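Killura tests grippers on scrapped office computers

SKONDOVVILLE – A computer recycling shop in Skondovville is trying out robot grippers on old servers and desktop towers, in hopes of letting an arm do the dull part of taking them apart.

Killura takes in retired equipment from schools, clinics and offices across the county. Since January it has been comparing two grippers on the same arm: one with wide plate fingers, and a narrow one with soft tips that the shop bought first.

Each gripper gets the same 41 tasks, such as pulling a drive carrier, opening a latch or unplugging a data cable. Every task is run seven times, and the camera at the wrist records all of it.
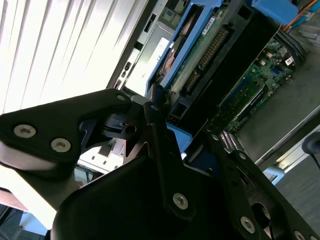

Photo: Killura

Roman Stępień, who runs the trial, said the plate fingers are ahead on anything with a handle or a tab. They grip hard and don't twist when the part sticks. The soft tips do better on cables, where too much force can tear a connector off the board.

"Servers were made to be serviced, so there's usually something to grab," Stępień said. "Desktops are harder. Two towers of the same model can have the wires run in completely different ways."

The shop has logged 588 attempts so far and wants to reach 3000 before it picks one. A failed attempt is marked as a slip, a miss or a jam, and the arm backs out and waits for a person to reset it.

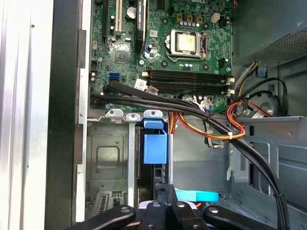 Loose wiring is the main cause of jams with both grippers. Stępień said the team now tries to have the arm approach from the drive cage side when it can, and leaves power supplies to the staff.

The controller has been changed once. The first one was slow to react when a finger touched metal – slow enough to bend a bracket – and was replaced with a unit from Haslam, an automation supplier. Runs made with the old controller were thrown out.

Killura's second site, in Follwood, will get the same setup if the results hold up. No jobs will be cut, the company said, and workers there will move to testing and resale.

The next round starts Friday with a longer set of plate fingers.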